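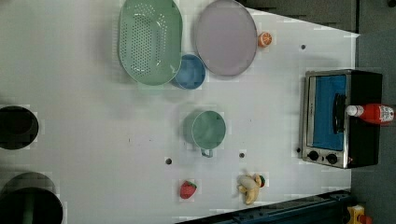
*Colander, plate, mug and toy fruit on the test table at Girnton, seen from the overhead camera.*

Ask Roald Kristiansen what his software does and he will give you the shortest answer he can: "It decides what to try next." Then he will talk for an hour, quite happily, with a pen in one hand and the lid of it in the other, and by the end you will want to go home and write a planner of your own.

The software is called Jaltonier. It was started at Girnton by three people who were tired of robot programs that worked beautifully until somebody moved a cup. A program of the old sort is a list of positions: go there, close the fingers, lift, go somewhere else. Jaltonier keeps no such list. It takes in a view of the table, makes a guess at what is on it and where, and works out a string of moves that ought to get from this table to the one you asked for. After every move it looks again, and if the world has not turned out as hoped it throws away the rest of the plan and makes another.

That sounds simple. The fun (and I do mean fun) is in how many ways a table full of kitchen things can catch a computer out.

Take the colander. To you and me it is one object with holes in it. To an early version of the perception code it was a great many tiny dark objects sitting very close together, and the planner, doing just as it was told, proposed to pick them up one at a time. The mounting holes in the tabletop caused the same sort of trouble until the team gave the program a fixed map of the bare table to compare against. A banana with its peel folded out is another old enemy. Where is the middle of it? Which way is it pointing? Kristiansen says he has changed his mind on that more often than on any other question in his working life.

Then there is the matter of pale things on a pale surface. The lavender plate has a thin rim and not much else to go on, so Jaltonier looks for the rim first and fills in the rest. A mug from straight above is a circle with a little loop stuck on it, and the loop is what matters, as it tells the arm which way to turn its wrist.

I liked this part best. Every object carries a number for how sure the program is, and the planner reads those numbers as it goes. When it is sure, it reaches. When it isn't, it may choose to spend a move on finding out — shifting the arm aside for a clearer view, say — before it touches anything at all. Watching a machine decide to have a better look is oddly moving, even when you have seen the code that makes it happen.
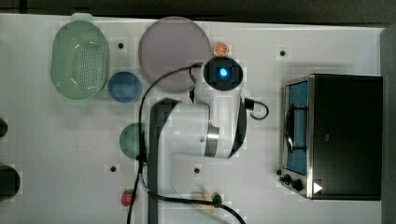 *With the arm over the table, part of the green plate is out of sight. Jaltonier has to remember the rest.*

Memory is the newest piece. An arm working under an overhead camera spends much of its time in its own way, and for a long while anything it covered simply stopped existing as far as the program knew. More than once a plan was drawn up that put a bowl down on top of a plate the arm was hiding. The fix is a module named Ra, which keeps a record of each object after it drops out of view and lets its sureness fade little by little. Ra also knows the shape of the arm, joint by joint, and so can tell the difference between "I can't see it as I'm standing in front of it" and "I can't see it and I ought to". The second case is the one that sets off a fresh search. Cables are harder. They bend as they please, and the module still treats them as a sort of bad weather.

All of this gets tried out in Festum, the team's replay tool, before it goes near a motor. Festum stores everything the program saw and everything it thought of doing, and lets you wind back to any moment and ask it to choose again. A new version has to get through 1,000 stored tables overnight. When I visited, 295 of them were marked in yellow, meaning that the new planner had picked a different first move from the old one. Different may be better or worse, and a person has to look. Kristiansen was going through them over his lunch, delighted by some and muttering at others.

He showed me one he was pleased with. Asked to clear a path to the toaster oven, the old planner had gone straight for the nearest object. The new one had started with a piece further off, which freed up a spot to put the near one down. It saved two moves. He played it again, and then once more, slower.

The next version is planned for September. It should bring oven doors, which swing, and squeeze bottles, which roll. There is a whiteboard at Girnton given over to the rolling problem, and the last time I saw it there was still a good deal of crossing out.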